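Keeping the parts apart

Mawar Lubis has been repairing small electronics since she was a teenager, and for the last four years she has done it at Temik, a repair shop that takes in doorbells, thermostats, toys and anything else that fits on a table. The shop handles up to 200 jobs in a good month. I went to see her on a Wednesday to ask about something that readers write in about a lot, how to lay out a bench so that parts don't go missing.

She had very little to say about tools. Most of the talk was about trays.

"I started with jam jar lids," she said. "Then a muffin tin. The muffin tin was fine until I had a board that didn't fit in the cups, so it ended up lying on the table, and I put a mug on it."

The yellow trays came from a bakery supply place that was closing down. She bought 27 of them and still has most of them. They are shallow, with a raised rim, and she likes that she can pick something out of one without tipping it. The color was luck. "Black wire on yellow, you can see it from the door. Before that I had gray ones and I was always feeling around with my fingers."

Her rule is that boards and loose parts do not share a tray. A board goes in by itself. Small pieces with leads go in another one, and she keeps them a little apart so the wires don't hook into each other. She writes on the rim when she needs to and wipes it off when the job is done, though she admits the wiping is not very thorough. "Pencil, marker, whatever is near. Some of those rims have writing from two summers ago."

The middle of the table is for a steel tray lined with plain white paper. Her coworker Ilham Ginting brought in that habit from his last job, at Brekton. He lays in a stack and takes off the top sheet when it gets dirty.

"It gives you a clean spot to look at something," Ginting said. "A tiny screw shows up on white paper. And if I need to make a note, I write it right there and keep the sheet with the job."

They don't agree on everything. Ginting would like lids for the trays. Lubis says lids get stacked somewhere and then the stack falls over. They also went back and forth for a while over the table itself, which is two white panels pushed together. Lubis doesn't like the seam. She once spent most of an August afternoon looking for a spring and found it there, standing on its edge.

I asked what she would tell someone setting up at home with one small table.

"Leave some of it empty," she said. "People fill the whole thing up on the first day. Put down four trays and stop. If you need a fifth, finish something first."

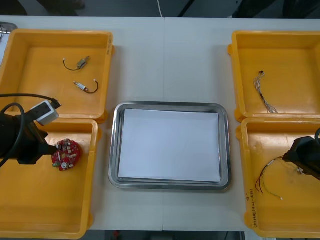 The bench at Temik, with the yellow parts trays on either side and the paper-lined steel tray in the middle.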